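Ticket: Placement test scores not carrying over to class lists
Opened: 5/12/18
School: Hadness Language School
System: Cadevell Student Records, with Wivaretti Placement Test
Priority: High
Status: Closed, with one follow-up item

Reported problem

New students in the English language support program take the Wivaretti placement test online. The score should move into Cadevell overnight and put each student into a level, from Entry to Level 5. Since the last intake, a large group of students has shown up in Cadevell with the level "Unassigned." Teachers can see the students but can't print class lists for them, and parents can't see a level in the family portal.

The school office has entered levels by hand for the youngest grades so those classes could go ahead. Please do not overwrite these.

First reply from support

Please send the following:

The import log for the last three nights
The file Wivaretti sent over, before any edits
The name of the level table in use (Settings, Programs, Language Support, Levels)
Whether anyone changed a course code or level name in April

Reply from school

Import log and file attached. The log says "Completed" every night with no errors. The level table is called EAL Levels Main. One change was made in April. The old "Beginner" level was renamed "Entry" to match the wording in the parent handbook. We did not change any codes.

Support notes, step 1

Checked the import log. The file has 1,883 rows and the log says 1,883 rows were read. It does not say how many were written, so "Completed" only means the file was opened and read to the end. We have asked for the written count to be added to the log in a later release.

Support notes, step 2

Compared the file with the level table. Wivaretti sends a score and a level name. Cadevell can match on either one, depending on the setting "Match placement by." At this school it was set to "Level name." The test still sends "Beginner," the table now says "Entry," and those rows are skipped with no message.

This explains the Entry students. It does not explain the others. Several students with a score of 60 or higher are also unassigned, and their level names match the table exactly.

Support notes, step 3

Asked the school to open one of the higher-scoring students and read us the Student Number field. The number in Cadevell starts with a zero. The number in the file does not. The file had been opened in a spreadsheet program and saved again before it went into the import folder, and the leading zeros were dropped at that point.

Reply from school

Yes, we open the file to remove students who have withdrawn. We have done it this way for two years. Student numbers did not start with a zero until this intake.

While you are looking at records: the notice on the program page in the family portal went missing the same night as the levels.

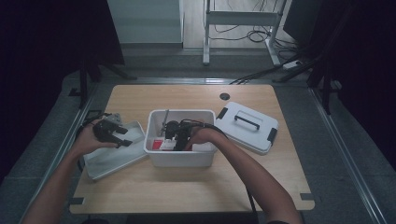

Two hand-held grippers at work over a table with a white storage box.

The notice that should be above it reads "Placement results are posted by 3:00 on the day after testing." Parents are calling the office because they don't see it.

Support notes, step 4

The notice is set to show only when a student has a level. With no level, it is hidden. It should come back by itself once the levels are in. No change needed on the page.

Fix applied

1. Exported the current levels to a backup file and saved a copy with the school.

2. Changed "Match placement by" from "Level name" to "Score."

3. Entered score ranges in EAL Levels Main. The school confirmed the cutoffs by e-mail. Level 5 starts at 80.

4. Locked the levels that had been entered by hand. The lock is a checkbox on the student's Language Support tab. We used the bulk option for the youngest grades.

5. Downloaded a fresh file from Wivaretti and placed it in the import folder without opening it.

6. Ran the import by hand in test mode, then again in live mode.

Result of first live run

Levels filled in for most students. One group stayed unassigned. All of them had taken the test on paper at the Sundqvist campus and their scores had been typed into Wivaretti later. For paper tests the score goes into a field called "Manual score," and the import does not read that field unless it is switched on.

Switched on "Include manual scores" under Import Options and ran it again. The remaining students now have levels — the school checked them against the paper score sheets and found no differences.

Withdrawn students

The school still needs a way to keep withdrawn students out of the class lists. There is no need to edit the file for this. In Cadevell, set the student's status to Withdrawn before the nightly import and the row will be passed over. If the file must be edited for some other reason, use a plain text editor, or set the Student Number column to Text when the spreadsheet program asks how to import it. Changing the column to Text after the file is open will not bring the zeros back.

Reply from school

Class lists print correctly. The notice is back on the portal page. One teacher reports that her list is sorted by score and she would like it by last name.

Support notes, step 5

Sort order is set per user. Class Lists, View, Sort by, Last name, then Save as my default. It does not affect other teachers.

Open follow-up

The import folder holds old files going back to the first year of the program. The limit is 3,000 rows in one file and the school expects to pass it when the two campuses are combined. We suggest setting up one file per campus before then. Each campus needs its own import job, and the jobs should not be set to start at the same time. A separate ticket will be opened for this when the school has a date.

Please keep the backup file until the end of the term. If any student's level looks wrong, reply to this ticket with the student number, including the zero, and leave the record as it is until we have looked at it.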